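Is the robot open house at Altholm worth taking kids to?

Posted in: Local / Things to do

My sister-in-law forwarded me the flyer for the Altholm robotics open house on Saturday. It promises "live demonstrations of everyday handling," which could mean anything from a robot butler to a man with a clipboard. I have a nine-year-old who expects lasers. Is it worth the drive from Wemgate, and does anything move fast enough to hold a child's attention?

tired_in_wemgate

Jihad Khasawneh

I went to the November one with two kids and came home with two kids, so by my standards a success.

Set your expectations low on lasers. The main attraction was a robot arm working over a table with a red cloth on it, like a magician's, and the trick was groceries and towels. Bowl, candy bar, plate, toy frying pan, a pastry nobody was allowed to eat. My son asked about the pastry several times. The arm takes its time, and you will find yourself holding your breath over a rolled-up towel, which I did not have on my list for this year.

Go at 4, when the school groups have cleared out and the staff will talk to you. They also put the wrist camera up on a screen, and my daughter liked that better than the arm.

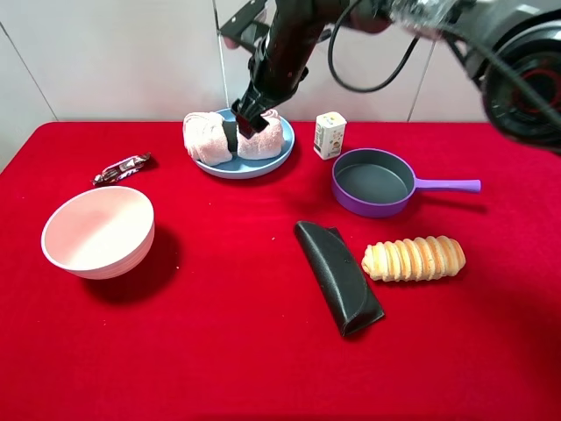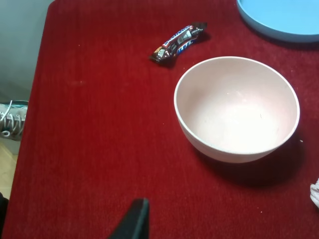 The gripper down between the towel rolls, then the bowl and candy bar from the wrist camera.

Parking is the old Naylor mill lot. The mill is from 1912 and so are the potholes.

plovik_pete

its free so what do you have to lose. snack bar was cash only when I went

Marguerite T.

I'd say it depends on the nine-year-old. Mine gave it ten minutes, then discovered the building had an elevator. There's a talk upstairs in a hall that seats 500, and we had our pick of almost 500 chairs. The speaker was nice, but it's aimed at grown-ups and there are a lot of charts. Skip it and stay by the tables, where you can stand up close and ask things. Bring your own sandwiches too. Not sure about the shuttle from Plovik, we drove.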